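Callau War Memorial Restoration: progress report to the Datberg Fund

Period covered: to the end of April

Work on the memorial gates and the two name tablets is on programme. The left-hand gate pier has been cleaned and repointed in lime mortar. The right-hand pier needed more stone replaced near the base than the survey allowed for, and the extra work has been met from contingency.

Spending to date on stonework is £2,190. A further invoice from Clornent Masonry is expected in May and will go in the next claim.

Checking of the names is nearly finished. We compared both tablets with the parish roll, the school admission registers and the newspaper reports of the unveiling. This left 4 names with spellings that differ between sources, and 2 men who are on the roll but were left off the stone. The families we could trace have been written to. No lettering will be cut until replies are in or the end of June has passed.

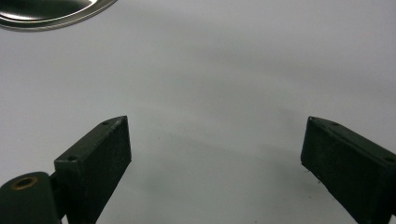

The question of the added names also affects the layout of the east tablet. Khamphan Lettering has sent a drawing that fits them below the existing list at the same height and spacing. The parish council has seen it and raised no objection. We would like the Fund's agreement before we place the order.

The planting along the railings has been put back to October, as the scaffold is still standing on that side. The order is for 6 hornbeams, unchanged from the application.

Matters for the Fund to decide:
Approval of the drawing for the east tablet
Agreement to move the planting money into the autumn claim

The next report will be sent in July with the masons' completion certificate.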